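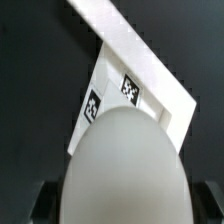

Week 2: Product Photography on a Budget

I'm Eun-seong Min, and this week we light shiny things. Bring one object from home and a sheet of tracing paper.
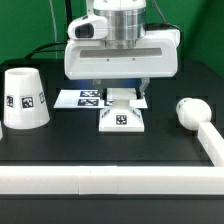
Reflections are really just light sources showing up where you don't want them. Start with one lamp and move it slowly. Polished metal gives you banded highlights like the ones on the silver cylinder, while glossy white plastic stays much calmer – so practice on plastic first!

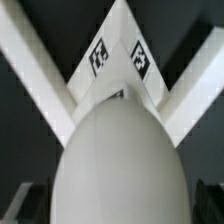 Fig. 3. White on dark gray.

For white objects I go up a little in exposure, then check the edges. If they melt away, slide black card in at both sides (I cut mine from old folders).

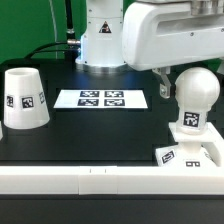 Then turn the lamp 90 degrees and shoot it all again. Pick your best 5 and export at 300 dpi for the January print review in the Vetley room.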